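Vuddale Technical College to Open Evening Study Center in Arnport

ARNPORT, 13 December 2020 - Vuddale Technical College will open an evening study center in Arnport next term, offering 126 places in seven certificate programs.

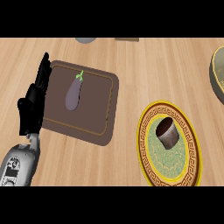 Evening hours decide whether working adults enroll at all, according to Kerstin Fagerlund, who added that the current timetable ends before most local shifts do.

The center will occupy the second floor of the former Lamrani Building. Classes will run Monday through Thursday. Credits earned in Arnport count in full toward associate degrees awarded at the main campus, and students may change locations between terms without reapplying.

Tuition is set at the main campus rate. A fee of $100 covers registration and placement testing - it is waived for applicants who already hold a college ID. The Omar Fund will provide grants of up to $700 per student for books and transportation. Grant applications are reviewed separately from admission.

Placement testing will be held online. Applicants without a home connection may reserve a computer at the main campus library.

"The Arnport programs use the same syllabus and the same final assessments," said Naima Badawi, dean of extended studies.

Application forms are available from the admissions office.

Contact: Valtteri Väisänen, Office of Communications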